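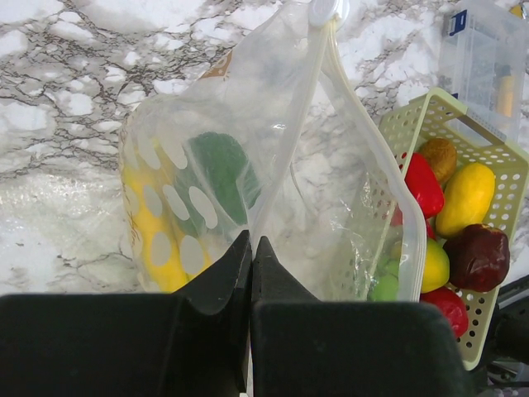 Subject: Re: [sedley-kitchens] zip bags, again
4 min read
713 views · 4 replies

Hi all,

Catching up on the list with a cup of tea, and I have opinions on this one, so settle in. Quoting the original because the thread has wandered off into compost bins and I can't find my way back through it.

> I've been trying to cut down on the plastic zip bags in our kitchen and
> I'm stuck. I wash them, but they never dry properly, the corners stay
> wet for days and then they smell. I've got a drawer that is just bags
> inside bags. Also half of them have got little bits and pieces in them
> that I put there to keep together and then forgot about (cake toppers,
> the kids' felt food, a piping nozzle set with one missing). Does
> anybody have a system that works in a small kitchen? We've only got the
> one bench and it's always full. Happy to be told to just throw the lot
> out.
>
> Also is it worth buying the silicone ones? They're so dear.

Don't throw the lot out! Not yet anyway. I was exactly where you are last November, with a bottom drawer that wouldn't shut, and I went through the whole thing one wet afternoon with the radio on.

What fixed the drying for me was clips. I'd been standing the bags upside down over wooden spoons in a jug, which looks very thrifty and takes up the entire bench, and they fall over every time somebody opens the fridge. Now I hang them. There's a bit of curtain wire strung under the top cupboards and I've got a row of plastic clips on it, and every bag goes up by one corner with the zip open. You want the clip at the end of the zip, so the opening falls away on a slant and the water has somewhere to run. If you clip it square in the middle the two sides just stick together and you've gained nothing. Give it a shake first. I also turn mine inside out halfway through if I remember, and mostly I don't.

The clips came from Shirima, the homewares place near the station, in the laundry aisle. They were better than the bulldog clips I tried first, which rusted and left a brown mark on everything. The ones with a bit of give in them are kinder to the film too. I've had bags split right at the clip with the strong ones.

I don't wash anything that's had raw meat in it, and I know somebody upthread said they do, with boiling water, but I just can't. Those go straight out. Bread bags and herb bags get a rinse. Anything that's held cheese gets one go with detergent and if it still smells of cheese after that, it's a cheese bag for life (I write C on it in texta).

Now, the bags with bits and pieces in them. This is a separate problem and I reckon it's the one that's filling your drawer. I had the same, little parcels of things I'd "kept together" so well that I'd never seen them again. I tipped every one of them out onto a tea towel and only put back what I could name a use for. Party things went up to the hall cupboard with the candles. The toy food went back to the toy box, where it should've been in the first place, and I kept it in its bag because otherwise the small pieces end up under the couch and then in the vacuum. The piping nozzles I just stood in a jam jar. I can see them now and I've used them twice!

If you do keep things bagged, use the plain clear ones with no printing if you've got them. I had a stack from Civov that had coloured writing all over the front, and you couldn't tell what was in there without opening every single one. They were fine bags otherwise, good thick zip. Those are my freezer ones now, and I stick a bit of masking tape on the back with the contents.

On silicone: I bought two from Brorkow when they were on special and I'm lukewarm. They're heavy, they take ages to dry as well (they will not hang, they just slump), and they hold on to onion something shocking. Good for soup though. I wouldn't buy a set. One, maybe, to see if you get on with it.

The other thing, and this is just me, is that I gave the bags a limit. They live in an old tissue box stood on its end, and when it's full, the scruffiest ones go. You can tell when a zip is on the way out, it goes cloudy along the seal and you have to run your fingers over it three times. Don't be sentimental about those.

For a small bench I'd say get everything up off it and hanging before you buy any sort of rack. The fold-out wooden drying racks look lovely in the pictures and they're a menace in real life, I gave mine to my sister and she gave it back.

Oh and if yours stay wet in the corners even when they're hung up, poke a chopstick down inside to prop the sides apart. It looks silly but it does the job overnight.

Does anyone have a trick for getting turmeric off the clips? Mine have all gone yellow on one side and I've tried bicarb and leaving them out in the sun.

Cheers from a damp Sedley

1,215 members on this list
Share (4)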